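4.3 Where the long-horizon runs break down

The headline number for the Limine policy is easy to quote and hard to interpret. Of the 346 runs we logged on the kitchen table, 181 were scored as complete by the automatic checker. We would ask readers not to carry that figure away by itself. The checker looks only at the final layout of the table, so a run in which a plate was picked up, put back and picked up again counts the same as a clean one. Strazds and Caldeira, who reviewed the recordings by hand, disagreed with the checker often enough that we stopped treating it as ground truth for anything except the coarse comparison in Section 4.1.

Our doubts are mostly about the middle of the task. The first grasp tends to go well, and so it should, given how much of the training data begins from similar layouts. What happens afterwards depends on where the first item ended up. A plate set down a little too close to its neighbor leaves the fingers very little rim to work with on the next attempt, and the policy shows no sign of having learned this. It approaches the second plate in much the same way whether the rim is clear or not. Earlier work in this area (including our own) has tended to describe such behavior as robustness when it succeeds and as noise when it fails. We do not find that helpful.

Plates are the worst case among the dishes. A bowl offers a wall that stands up from the mat, and a small error in gripper height is forgiven. A flat plate asks for a pinch at the rim with the fingers close to the table surface, and the safety limit on downward force cuts in early. Mendonça raised the limit in March and grasp success improved, but so did the rate of emergency stops, and we could not tell from the logs whether the gain would survive on a different mat. We went back to the original setting for all results reported here.

A second concern is layout. Every starting arrangement was drawn from a list of nine, written by one of the authors, and the list favors spacing that a person would find tidy. Siqueira's group tried a crowded table with our weights and saw a clear drop – we have no reason to dispute it. The pot and the toaster were left standing on the table throughout, and we never measured how much their presence narrows the paths the arms choose. Anyone planning to reuse the benchmark should vary these before anything else.

Figure 4 shows two views from the plate-handling condition, both with food on the green plate. We include them because the contact point at the rim is hard to convey in a table of success rates.

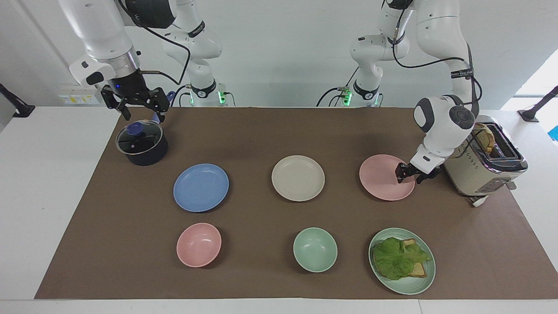
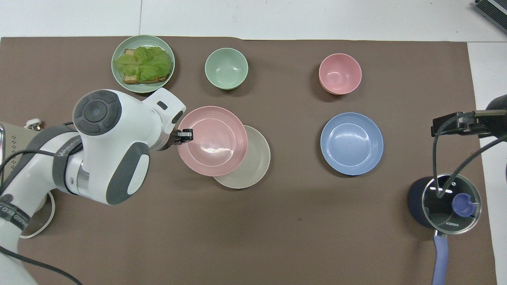
Figure 4. Plate handling with the pink plate. First view: the gripper of the left arm is over the right part of the plate. Second view: the rim is held and the plate is just above the mat, partly overlapping a paler plate.

Does a firm grip on the rim mean that the placement will succeed?

It does not tell us much. In our runs, grasp success and placement success were only loosely related, and four of the worst placement errors followed grasps that both reviewers had marked as good. The grip fixes the plate at one side only, and any tilt picked up during the lift is carried through to release. Until tilt is measured directly, we would treat grasp success as a weak guide to the rest of the run.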